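Workshop tips: Do you really need another bin?

Every winter the storage ads come back, and every winter I'm told that my workbench would run itself if only I bought a wall of matching drawers. I have my doubts. I put up a 40-drawer Busader cabinet in February, and by spring I had 40 small places to lose things in instead of one large one.

A few notes from the bench, for what they're worth.

Skip the tiny drawers unless you sort the same parts every day. Most of us don't. A small drawer fills up with one kind of screw, and the overflow goes in a coffee can anyway.

Buy plain metal bins, open at the top, and get two of the same size. One holds what's waiting to be sorted, the other holds what's done. The Nonodus "bench system" does the same job with colored lids, and you'll have the lids off by the end of the first week.

Don't worry about scratches. Sellers of coated bins make a lot of noise about finish. Bare metal scuffs the first time you drop a bolt in it, and after that you can stop looking.

Liners are mostly a waste of money. Felt holds sawdust and rubber mats curl at the corners. If the rattle bothers you, set the bin on a scrap of old carpet — it costs nothing and you can shake it out.

Keep the load low. A single layer you can see across beats a full bin you have to dig through. I was sure this was fussy advice until I spent almost 20 minutes hunting for a hose washer under a pile of hinges.

Mix your colors if you get to choose. Gray parts on gray metal disappear, and a bright knob or cap shows up from across the room.
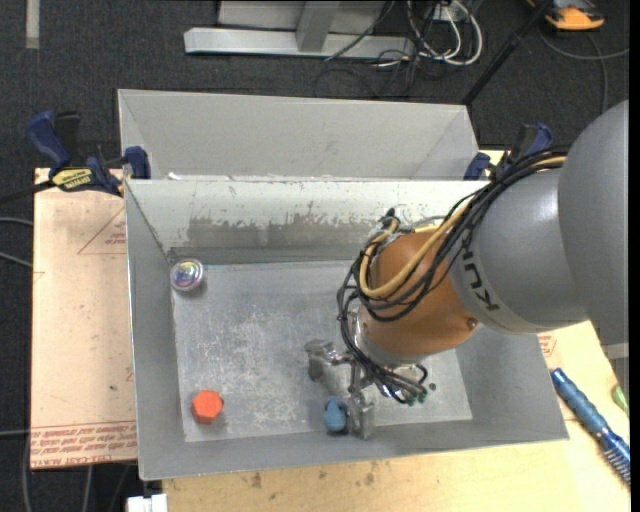 A few odds and ends on a bare bin floor. The orange one is hard to miss.

As for labels, I'm not convinced. Lambrechts sells a label maker with 2,000 labels in the box, and I can't think of 2,000 things I own. Masking tape and a marker will do, and you can peel it off when you change your mind.

Last, empty the sorting bin before you start a new job. Whatever is still in there after 2 months probably belongs in the trash or with a neighbor.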